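Zu Besuch bei Tikkanen: Wo Hotelwäsche gewaschen und alte Hemden zu Putzlappen werden
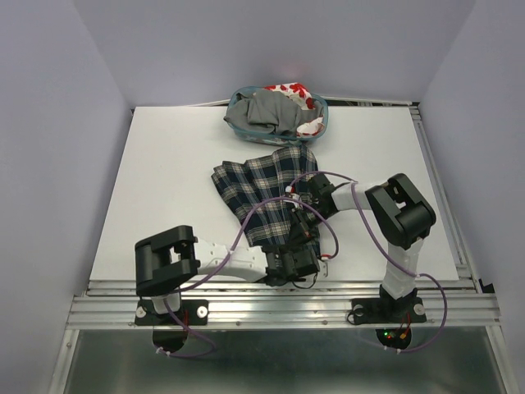

Von Carolina Figueiredo | 9. März 2018 | Rubrik: Unterwegs

Die Wäscherei Tikkanen liegt am Ortsrand von Monitz, hinter dem Getränkemarkt und kurz vor der Umgehungsstraße. Wer mit dem Bus 204 kommt, steigt an der Haltestelle Bleichwiese aus und geht den Rest zu Fuß. Der Betrieb hatte zum Tag der offenen Tür eingeladen, Führungen gab es zu jeder vollen Stunde. Ich war bei der zweiten dabei.

Am Tor bekam jeder eine Warnweste und Überschuhe. Durch die Halle führte uns Augustina Lamptey, die Betriebsleiterin. Sie arbeitet seit elf Jahren im Haus und hat in der Sortierung angefangen. Dort begann auch der Rundgang. Die Säcke kommen an einer Hängebahn herein und werden über einem Förderband geöffnet. Getrennt wird nach Kunde, Faser und Verschmutzung. Tischwäsche aus Restaurants läuft extra, weil Rotwein und Fett ein anderes Programm brauchen als Bettwäsche. Auf einem Regal neben dem Band lagen Fundstücke: Kugelschreiber, eine Fernbedienung, mehrere Löffel, ein Hörgerät. Das Hörgerät wird noch gesucht, sein Besitzer soll sich melden.

Die Waschstraße selbst ist ein langer Tunnel mit mehreren Kammern. Die Wäsche wandert von einer zur nächsten, das Wasser läuft ihr entgegen. Das Spülwasser vom Ende wird vorne zum Vorwaschen genommen. Nach dem Tunnel drückt eine Presse das Wasser heraus, übrig bleibt ein flacher runder Kuchen aus Laken. An einem normalen Tag gehen hier nach Angaben des Hauses 3.000 Bettbezüge durch, in der Messezeit im November deutlich mehr. Es ist warm und laut, und man versteht die Führung nur, wenn man weit vorne steht.

Angenehmer war die Mangel. Zwei Mitarbeiterinnen klemmen die Ecken der Laken in eine Führung, die Maschine zieht sie glatt und über die beheizten Walzen. Am anderen Ende kommen sie gefaltet heraus. Wir durften es selbst probieren. Mein Laken lief schief ein und musste noch einmal durch.

Der kleinere Teil des Betriebs sitzt im Nebengebäude. Dort wird Altkleidung angenommen, die in den Containern der Gemeinde und in der Nachbarstadt Flakolville gesammelt wird. Gut erhaltene Stücke gehen gewaschen an das Sozialkaufhaus. Was Löcher hat oder ausgeleiert ist, wird nach Material sortiert. Baumwolle taugt für Putzlappen: Knöpfe und Reißverschlüsse ab, dicke Nähte heraus, dann auf Maß schneiden. Flanellhemden sind beliebt, weil sie viel Öl aufnehmen. Mischgewebe mit hohem Polyesteranteil nimmt die Firma Pliltstead ab, die daraus Dämmvlies herstellt. Ein Ballen wiegt 300 Kilo. Im vergangenen Jahr verließen 371 Ballen den Hof.

Auf die Frage nach den Preisen antwortete Frau Lamptey offen. Die Lappen tragen sich, das Vlies gerade so. Teurer geworden sei vor allem die Entsorgung von nassen Säcken. Sie bat darum, Kleidung nur trocken und in zugebundenen Tüten abzugeben und Schuhe paarweise zusammenzubinden. Einzelne Socken könne man ruhig dazulegen, auch daraus würden Lappen.

Zum Schluss gab es in der Kantine Kaffee und Streuselkuchen. An einem Stand konnte man Fleckenmittel testen, dafür lagen Stoffstücke mit Senf, Gras und Kugelschreiber bereit. Gallseife schnitt beim Gras gut ab, beim Kugelschreiber half sie kaum. Für Kinder war eine Ecke mit Stoffresten und Stempelfarbe eingerichtet.

Die Führung dauerte eine gute Stunde und war kostenlos. Gruppen können sich auch außerhalb des Tags der offenen Tür im Büro anmelden. Festes Schuhwerk ist Pflicht, die Halle ist stufenlos erreichbar, das Nebengebäude nur über eine Treppe.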